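In Defense of the Fruit Plate
Lucimara Holanda
6 May 2012

When I moved to Flillwood I was surprised by how people here keep their fruit. They buy it in a white plastic bag, they carry it home in the same bag, and then they put the bag on the counter or inside the refrigerator, with the fruit still in it. It stays there until somebody is hungry, or until somebody smells it. I did the same for my first years here, so I am not writing as a person without sin.

My opinion is simple. Fruit should come out of the bag on the day it is bought, and it should be put on a plate where everybody in the house can see it.

I know the first objection, that this is only a matter of decoration. I do not agree. A bag hides what you own. In April I kept a small record at home, for my own curiosity. During 14 days I left our fruit in the bags from Laston, the grocery store near the bus stop, and we threw away 7 pieces. Most of them were pears that had become soft at the bottom, under the apples. I do not pretend this is science. But seven pieces of fruit is also money, and my mother would not forgive me for it.

The second objection is that unpacking takes time. It takes less time than reading the mail. You open the bag wide, you take the pieces one by one, you look at each one for a second, and you put it down. This second of looking is for me the most important part. You learn which pear must be eaten tonight and which one can wait - the bag will never tell you this.

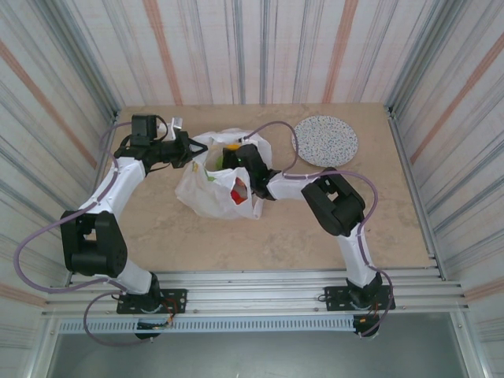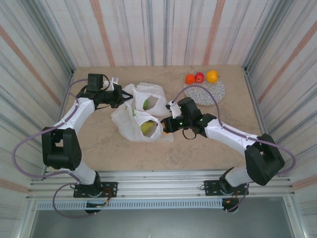
White bags with fruit still to come out, and a round speckled plate like the one I would choose for it.

Should the fruit be washed before it goes on the plate?

It is better to wash each piece just before you eat it. Fruit that is put away damp spoils faster, and berries suffer the most. If you prefer to wash everything at once, dry it well with a clean towel.

I have also an opinion about the plate. My neighbor Xavier defends a deep bowl, and he has a beautiful one from Golline that he received at his wedding. I have nothing against the bowl as an object. But a deep bowl repeats the mistake of the bag, only with better manners. The lemons go to the bottom and they are forgotten there. On a flat plate the fruit lies in one layer, nothing is pressed, and an apple with a brown spot has no place to hide. The plate must be a little heavy and it does not need to match anything.

A plate holds less, this is true. For me it is a reason to buy less, and to go to the store twice instead of once. For a family with four children, or for people who live far from the store, my advice is maybe not practical, and I accept this. They can keep part of the fruit in the refrigerator and fill the plate again in the evening.

What I cannot accept is the closed bag with a knot on top. My son used to say that we had nothing to eat, standing beside two kilos of tangerines. Now he takes one when he passes by the table, without asking, and leaves the peel on the windowsill.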